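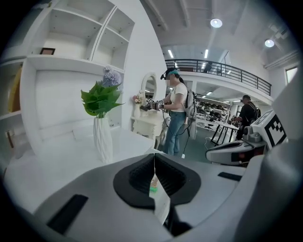
White built-ins, with the little dark picture frame up top.

11/24/22

I have quit buying books. I'm writing it down so I can't wriggle out of it, and also because the pie is in the oven and I have an hour before anybody needs me for anything.

It started in May, when I finally added up what I'd spent on books over the winter. $385. I sat in the car outside the Udlow post office doing the math on my phone, and then I did it again because I was sure I'd counted the cookbook twice. I had not. The worst part was that I'd read three of them. The others were in a tote bag in the hall closet, and a couple still had the store's bookmark tucked in at page one.

So I went and got a library card! I hadn't had one since high school. The Udlow branch is tiny, one big room plus a kids' corner, and I figured I'd burn through the good stuff by summer. Well, no. The catalog ties in with all the other little branches in the county, so you put a hold on something and a van brings it over. I got a gardening memoir from the Grilia branch, which is 68 miles from my front door, and it cost me nothing. I've paid more than that to park.

Holds are a funny way to read, though. You ask for six things in one excited evening and forget all about them, and then four show up on the same morning and you have three weeks. I've read a sea story, a history of salt and a very long novel about sisters in the same month, which is not a combination I'd have picked. The salt one was the best of the bunch. I'd have walked right past it in a store (ugly brown cover, tiny print). 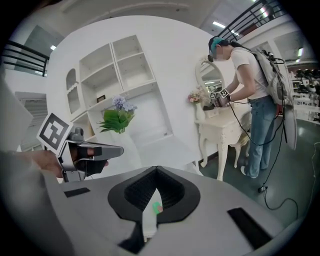

Dell Gokley

I do miss writing in the margins. I've always been a scribbler, and my old paperbacks are full of arrows and rude remarks. Now I keep a spiral notebook by the bed and copy out the bits I like, with the page number. It's slower, and my handwriting goes to pieces after ten at night, but I've gone back to that notebook more often than I ever went back to the paperbacks.

The other thing I miss is lending. You can't press a library book on a friend. Well, you can, and I did, and she took it on vacation, and that was an awkward talk at the front desk.

What I don't miss is the guilt. An unread book you own just looks at you. A library book has a date on it, so either you read it or it goes back and becomes someone else's problem. I've given up on more books since May than in the ten years before -- page 40, not for me, off you go -- and I'm reading more than I have since I was a teenager.

I've got one on the bedside table right now, a mystery set on a ferry, due back next week with 1,384 people's worth of fingerprints on it by the look of the spine. Someone before me penciled "HA!" next to the second murder. I approve, and I've left it there.

Next up is the big Arctic one, if whoever has it in Grilia ever brings it back. I'm second in line. Timer's going, so I'd better see to that pie.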